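Talks > Community kitchen evenings > Speaker notes

Setting up a small table for a simple lunch
Notes for Harish Katiyar, Clordale hall, room 9

Start on time. Coats and bags go by the door. Say where the restrooms are, then go straight in.

Opening point: most people lay out the food first and then hunt for the dishes. Ask the room who does this. Wait for hands.

Next point: give each thing a spot and keep it there. Plate in the middle, where the hands are. Tray behind it. Bowls to the sides. Rack far enough back that an elbow won't catch it. At the Osach session we marked the table off in squares with tape, and people put things back in the right place without being told.

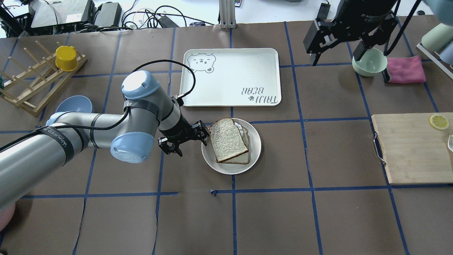
Bread comes next. Two slices on a plate is a full job for the first round. Let people place the second slice any way they like and fix it later. Mention that paper on the tabletop saves wiping up crumbs. Fold it inward and carry it to the trash.

Cups and bowls: plastic for practice. They can come off the rack in any order. Cloths stay folded until the end of the meal.

Story if there is time: the Dadel lunch, when we served more than 606 sandwiches over the season from two tables. Keep it short. The point is that the tables were laid out the same way each time.

Skip the Pastor handout if we are running late. It repeats the part on racks.

Questions. Someone will ask about glass. Say it is fine at home, and leave it there.

Last thing: everyone clears their own spot before the coffee is poured.

We use cookies to remember your settings. Accept | Decline

Contact | Copyright Clordale Kitchen Evenings | Back to top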